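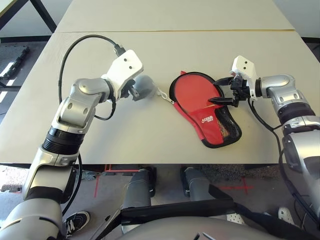 4.2 Storage between sessions

Members of the two clubs differed most in what they did with their bats after play. At Handdale, where the hall has lockers, over 84 bats were kept on site during the season, and most were left on open shelves. At Ridach there is no storage and members carry their bats home. A shaped case, with a broad rounded end for the blade and a narrower end for the handle, was the usual choice there, and in this kind of case the bat can only be put away one way round. Members who used soft square bags more often reported chipped edges and lifting rubber at the corners of the blade.

We asked each member how often the rubber was cleaned and whether a protective film was put back on it afterwards. Of the Ridach members, 15 used film after every session, compared with 6 at Handdale. Film was often lost within a few weeks and not replaced. Several members said that they had been given different advice by different coaches, and four had stopped using it for that reason.

Colour also had some bearing on storage. Cases in a strong colour were easier to find at the end of an evening, when bags are piled together under the benches, and mix-ups at Handdale mainly involved plain black covers. The club now asks for a name label on the inside of the flap. 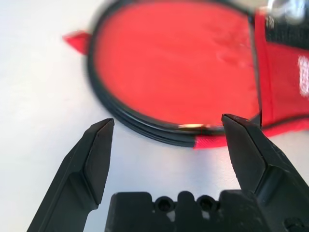

Figure 3. Red item with a black rim, on a tabletop.

The ratings of rubber condition were made in October using the Pomlow scale, which runs from new to unusable. Bats kept in a closed case had a better median rating than those kept on shelves, but the Ridach bats were also newer, and we could not separate the two effects. Hall temperature was recorded at Handdale only. The readings are given in the next section together with the answers on replacement cost.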